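How to record folding examples that are worth training on

Most guides to collecting demonstrations start with how many you need. I would start with how many you are prepared to throw away. Our first set for the Mostasum folding task ran to 3,115 recordings, and when Vilmos Lengyel went through them he kept 540. The learning system had been fed all of them by then, and it folded like it.

What follows is the routine we use now with hand-held grippers. It assumes your hardware is calibrated and both grippers show up in the recorder. If they don't, go back to the setup page.

1. Write the task in one sentence before you touch anything. "Pick up the item and put it in the basket" will do. "Tidy the table" won't, whatever the Plitex brochure says about open-ended instructions. Two people will tidy in two different ways and you will have paid for both.

2. Set the start position and then spoil it. Put the basket on one side, lay the cloth within reach of both hands, and shift both a little between takes. Keep to changes you could describe to a colleague.

3. Use soft items with some shape to them. Flat squares give lovely success figures and teach very little. Caps, pouches and anything with a seam are harder to grip and far more useful.

4. Bring both grippers in before you lift. People who are good with their hands tend to snatch with one and let the other hover. The recording then says the second arm does nothing, and the system believes it.
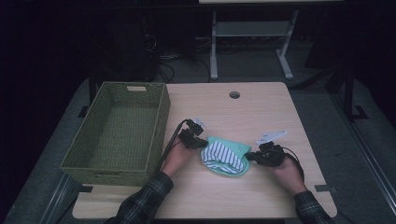

Page last changed: March

With a gripper tip at each side of the cloth, pause for a beat, then close. I was told the pause would teach the system to dither. I have yet to see that happen, and it makes the clips much easier to cut.

5. Leave the fumbles in, but label them. A dropped item that gets picked up again is a decent example. A dropped item followed by a chat with Vilém Gajdoš about lunch is not, so stop the recording.

6. Rest after 31 takes. The number is ours and you may find another suits you. Past that point our movements got quicker and sloppier — and the sloppy ones still passed the automatic check.

7. Watch your own clips the same day. All of them, at normal speed. The Jevell scoring tool gave one of mine 65 when I had missed the basket altogether.

If a new batch makes things worse, take it out and train again before you go and record more.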